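Washing a sports hall floor cover

Sweep the cover first, then mix 100 ml of Plako floor soap into a bucket of warm water. Mop in straight lines and leave it for 7 minutes.
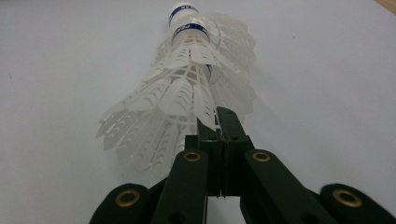

Rinse with clean water – twice if it still feels tacky. Open the side doors and give it 45 minutes before rolling. 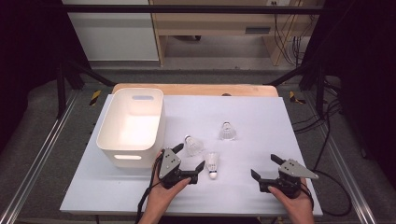 Roll from the short end with one person on each side. Keep the edges level as you go. Small kit such as shuttlecocks can go in an open plastic bin with handle slots, well clear of the roll.
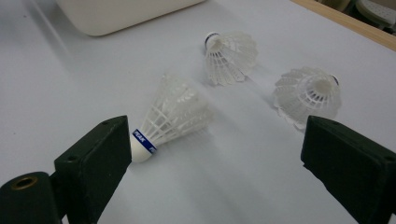

Three white shuttlecocks on a white tabletop.

Store the roll flat.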